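I got to Toltbridge a little before nine in the morning, way too early, and spent the wait eating a cheese roll on the steps. Porerstead had their doors open for visitors in July, and I'd been wanting to see how they collect examples for their learning system ever since Fredy Paucar told me they do it in regular homes and not in a lab.

Fredy wasn't kidding! After a quick hello and some coffee, Wálter Palomino walked four of us over to an apartment on Londoño Street, where a bedroom was the work site for the day. You hold a gripper in each hand, squeeze to close the fingers, and do ordinary stuff with them: pick up a snack, put it in a box, take it out again. Everything gets recorded, and the good tries go into the pile the system learns from.

They had 63 tries down on the sheet by the time we came in, and the goal for that apartment was 900, so I stopped asking how long lunch was. Wálter told us the misses get kept too, with a note next to them, so long as the person finishes the move. What he throws out is the stuff where somebody stops halfway to scratch their nose (I did this twice).

I got a turn, of course. It's so much harder than it looks! Your wrist wants to do things your fingers used to do, and I kept coming in too steep. Wrappers are slippery, and fruit rolls. Fredy's advice was to go slow, open wide and pause before the grab, and my last few were almost decent.

We asked about the move to Londanau, where they want to do kitchens next, and Wálter said they're still looking for people willing to lend one. I may have offered mine. It needs a good cleaning first.

Parking is behind the building, by the way, and the front bell doesn't work, so knock.
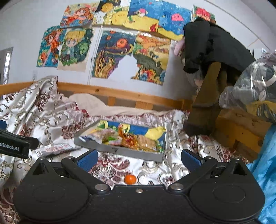 Fingers open over the bedspread, with the tangerine still to be picked up.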